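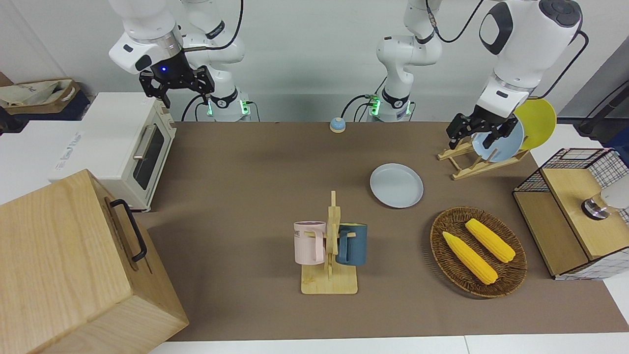

Figure 1. The left gripper holds the pale blue plate in the dish rack; the right gripper is open above the toaster oven.

Teaching two arms to handle dishes: report of the Batine group

By the Batine student group, Skaludley
23 December 2019
Reading time: 2 minutes
Print this page | E-mail this page

Our project started in October. The aim was to show a two-armed robot some kitchen tasks by remote control, and after that to train a program with the recordings. In this report we write mostly about the first part, which took more of our time than we had planned.

The operator sits at a separate desk and moves two small hand controllers. Each controller moves one arm, and a trigger closes the gripper. The recording software is called Fevine. It saves the joint positions and the camera picture together, and the operator marks each attempt as good or bad when it is finished.

We chose the plate task as the main one. One plate lies flat on the table and others stand in the wooden rack. The operator must take a plate by the rim and place it upright, or take it out again. The mug tree, the basket with corn and the bell belong to other tasks, but we left them on the table so the program would learn to work with many objects near it.

In total we recorded 1,857 attempts for all tasks. The plate task has 649 of them, and 286 of these were marked bad. The most common mistake was closing the gripper too early, so that the finger pushed the plate over. The second was hitting the rack with the wrist, which is wide and hides the slats from the operator. We moved the camera once to improve this, and we had to throw away the older recordings of the mug task.

For training we used 357 of the good plate attempts. We removed those where the operator stopped for a long time in the middle, as the first program had learned to stop also.

New operators needed several practice sessions before their movements became smooth. Using both arms at the same time was difficult for everyone. Most of us parked one arm over the oven and worked with the other.

The trained program will be tested at the Bandara lab in the new term. We would also like to record with plates of other colours.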